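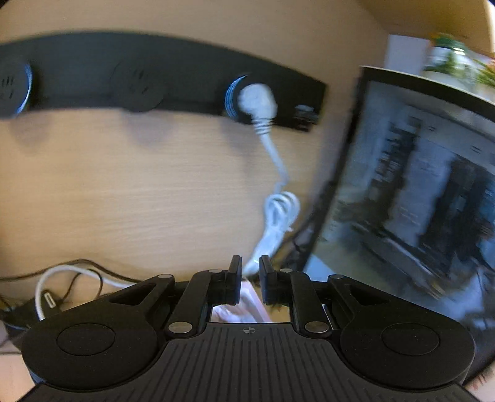

# Reading-room notebook, April 25, 2026

Back on the bindings this morning, and I'm happy to say the Narlow reprints are nearly through. Of the 26 titles on the spring list, only four still need their endpapers checked, and two of those are short story collections thin enough to do over a cup of tea (which I did, and then read most of one of them, which was not the plan).

The long novel is the trouble. *Stindilden* runs to 942 pages in the new translation, and the spine on the proof copy creased the first time I opened it past the middle. I love this book — the ferry chapters especially — and I'd hate for readers to give up on it over bad glue. I've written to the Heiskanen bindery to ask for a sewn sample
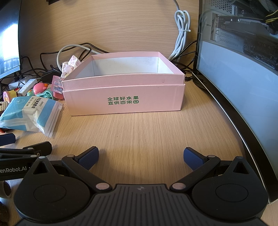 and for a price on slightly lighter paper, though I'm nervous about show-through on the pages with the letters in italics. The March sample was a bit gray for my taste.

Blurbs next. The one for the Vudo poetry anthology gives away the final poem, so I've cut the second sentence and left the rest alone. Whoever picks this up on the next shift, please read it out loud once before it goes to the printer, and check that all 8 translators are credited on the back flap. The last draft I saw had one missing.

Still to do: page 311 of the novel, widow at the top.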